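Grudton Residents List
Subject: Re: Permit office at the old Clinovura building

Torquil Matheson wrote:

> I went to the information evening at the library and came away more
> hopeful than I expected. The state really does seem to want the
> residency and work permit office here. Turnard would run the front
> counter on contract, the state would keep the decisions. They are
> talking about 40 permanent positions in the old Clinovura building
> and up to 300 visitors a day, and those visitors eat lunch and buy
> gas and so on.
>
> I know some people are nervous about who will be coming. I'd say
> most of them already live within an hour of us and right now they
> lose a whole day driving to the capital to renew a card. That's
> not right and we could fix it.
>
> The petition in favor has more than 4000 names. I think this list
> should come out for it before the council votes in May. Can we
> agree on a short statement?
>
> Torquil

Torquil, thanks for going and for writing it up. I would rather we didn't put out a statement yet, and I'll try to say why without sounding like I'm against the people who need the office. I'm not. My sister-in-law renewed her card in the capital twice, and the second time she stood in the parking lot for most of a morning with a toddler. If somebody can give people like her a place to go that's 20 minutes away instead of three hours, good.

What I don't believe is the presentation. I was sent the slides by someone who was there, and I've read them through a couple of times.

Start with the jobs. The slide says "40 positions." It doesn't say 40 new positions, and it doesn't say 40 positions in Grudton. Turnard already has people at its call center on the Saber road, and there is a line further down, in small type, about "consolidating regional functions." To me that reads like moving people from one building to another two miles away. Maybe I've got that wrong. I'd like to hear somebody from Turnard say so in a meeting where minutes are taken.

Then the visitors. "Up to 300 a day" is a ceiling. You can put any number you like behind "up to." The same slide has the office open 365 days a year, and I have never in my life seen a government counter open on Christmas morning. So either that's a typing error, or it means the website is up 365 days, or they are counting a drop box by the door as being open. I asked the person who sent me the slides and she didn't know. Did anyone at the library ask? It matters a good deal whether that building has lights and a guard and cars outside every Sunday, and the folks on the back side of it will want to know which it is before they've been signed up for it.

The part that bothers me most is who decides what. You wrote that Turnard runs the counter and the state keeps the decisions. Fine on paper. But the draft agreement has the contractor checking each application "for completeness" before it goes anywhere, and an application that isn't complete is handed back. There's no clock running on a file that has been handed back. It isn't refused, so there's nothing to appeal, and it isn't pending, so it doesn't show up in anybody's backlog. If I were a state agency that wanted its backlog to look better by the next election, I'd be very pleased with that setup. I'm not saying that's the reason for it. I'd just like somebody other than me to have noticed.
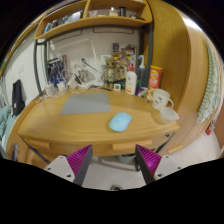

The building is the next thing, and the price of fitting it out. The draft has the town paying for "intake stations," with a specification to be supplied later, and the town bearing the cost of any changes to that specification. I've worked in offices for most of my adult life. An intake station is a desk. You need a surface, a gray mat, a mouse like the light blue one up there, a computer and a phone, and whoever sits at it will bring in a coffee mug on the first morning. If the state wants something fancier, with glass and cameras and fingerprint readers, then it should say so now and pay for it. What we should not do is sign for a blank line and find out in the fall what the line says. We did precisely that with the bus shelters, and there are still two of them without a roof.

And it's a building with history. When Clinovura came in, we had the same evening at the same library, with the same cookies as far as I could tell. There was going to be a lab, then there was going to be a "light lab," and what we got was a warehouse with a sign, and then they left the sign. The town had already widened the road and waived the fees. I was in favor of that one! I stood up and said so, and my name is in the minutes. So please read all of this as coming from someone who has been talked into a ribbon cutting before.

On the petition. I signed nothing, but my neighbor did, and she thought she was signing to keep the license bureau open. I don't think anyone lied to her. The clipboard outside the supermarket had both sheets on it. Still, before we quote the 4000 at the council, somebody should look at how many of those names are from Grudton and what was printed at the top of the page they signed. The opposing petition is worse, by the way. It has a paragraph on crime that gives no source for anything, and I've told the people circulating it what I think of that. Having a renewal appointment doesn't make a person a threat. If we're going to have an argument over this, I'd like it to be about the contract, and I'm worried we'll end up having the other one.

I also don't put much weight on the state senator's walk around the building. He was there for the length of a photograph, he told the owner of the diner that this was "a done deal," and an hour later his office said no site had been picked. Both of those can't be right. If it's done, why is the council voting? If it isn't, why is Turnard already advertising for a "Grudton site lead"? (The ad was up last week. I printed it.)

Here's what I would want in writing before this list says yes to anything:

How many of the jobs are new, and how many are people moving over from the Saber road.

The real opening hours, by day.

A deadline for the contractor to pass a file along, and a written reason each time one is handed back, in a language the applicant reads.

A cap on what the town pays for furniture and equipment.

What happens to the lease if the state closes the office or Turnard loses the contract. The draft has the town holding the lease for the full term either way.

None of this is unreasonable, and I don't think it would take them long to answer if the answers are good. If they come back and say the jobs are new, the hours are normal hours and the state is paying for the setup, I'll write the statement of support myself and you can put my name first.

As for timing, the council packet usually goes out the week before the vote, and questions sent after that get a thank-you note. So if others agree, I'd suggest we send the list above as questions from residents, without taking a side, and ask for a reply before the packet is printed. Torquil, you were in the room and they know your face, so it might be better coming from you. I'm happy to draft it. I'd keep it to one page and leave out the bus shelters.

One more thing for whoever has the minutes from the Clinovura business: could you scan the pages on the fee waiver and the road and send them to the list? The town website only goes back a few years now and the link on the archive page opens a calendar for the swimming pool.

Ines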